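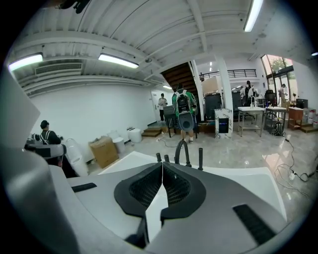 A hand-held gripper in a workroom fitted with bathroom fixtures.

Every December I read equipment budgets for automation projects, and most of them have the same hole. The gripper gets a line. So does the arm. The room gets nothing, or a figure somebody copied from the year before.

At Lerham we budgeted for two grippers and forgot the floor space. Danuta Nowicki, who signed the order, had to go back three months later and ask for tables, power, storage and a proper set of fixtures to work on. It was an awkward meeting, and the second request came to more than the first.

I'd sooner see the plan start from the task. If the job is cleaning a bathroom, price the tub and the toilets before you ask for a quote on hardware.

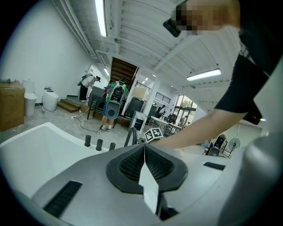
Then price the people. Five operators need training, breaks and somewhere to put their bags, and their wages will outlast any warranty. Przemysław Szczepańska at Gajewski disagrees with me on this and thinks labour belongs in a separate budget. That suits the accountants, but it makes a cheap machine look cheaper than it is.

Spare fingertips and cables should go in as well. Buy them with the first order, while there is still money in the account.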